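6.4 Cable snag stop during bin picking

This section is for the Trakthorpe picking cell with Kilex controller. Read it when the arm stops inside the bin and the panel shows "Axis 6 load high".

In most cases the cable bundle has caught on the wrist or on the bin rim. The motor then pulls against the cable, and the controller stops the arm after 800 ms. Do not press Resume at this moment. In May we lost one signal line in this way.

CAUTION: The brakes hold the arm, but the cable can be under tension. Keep your face and hands out of the bin until step 3 is finished.

1. Press the emergency stop and hang the lock tag on the cell switch.
2. Look at the cables from the side of the table. Note where they touch the wrist.
3. Release the stop, select manual mode, and jog the arm up at 40 mm/s or less. If the cable becomes tighter, stop and jog back the same way.
4. When the wrist is above the rim, press the emergency stop again.
5. Check the outer jacket of each cable. A cut or a flat place means the cable must be changed.
6. Check the ties. They must hold the bundle without pressing it.
7. Check that the bin clamp is tight and the bin is on its tape marks. 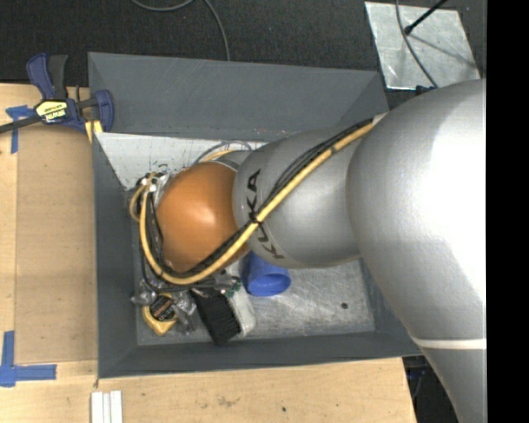

Figure 6-4. Arm reaching into the bin. The cables run over the silver link and loop beside the orange joint.

Note: The free loop at the wrist should be 55 mm high with the arm in home position. A larger loop can catch on objects in the bin.

8. Run the program Kuninari_test one time with an empty bin.
9. Write the stop in the cell log, form Kuroda B.

Last changed: 2025-02-06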